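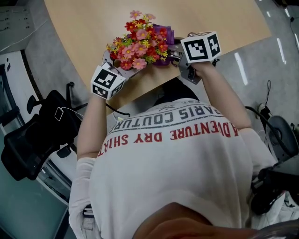
Ladwood Garment Text, data card

Ladwood is a list of 700 phrases printed on clothing, typed out by hand and sorted by what the words claim. We started it because we doubted that shirt slogans mean much, and 12 months of typing has not changed our minds. A white T-shirt with PARIS COUTURE in gray over ADVENTURE DRY SHIRT in red is a fair sample of the trouble: is that a place, a trade, a fabric claim or just lettering? We filed it under "mixed" and do not fully trust the label.

Fields
phrase, color of lettering, category, notes

Categories
Place, sport, fabric claim, brand-like, mixed. The 5 labels overlap. Janssen, the older list we borrowed them from, says they don't, and we could not make that work.

Known problems
245 entries have no lettering color. Line order on curved prints is a guess in places. Spelling is kept as printed – do not fix it.

Uses
Fine for studying slogan wording. We would not use it to say what people wear, or where. The Lutetis merge is on hold until duplicates are sorted out.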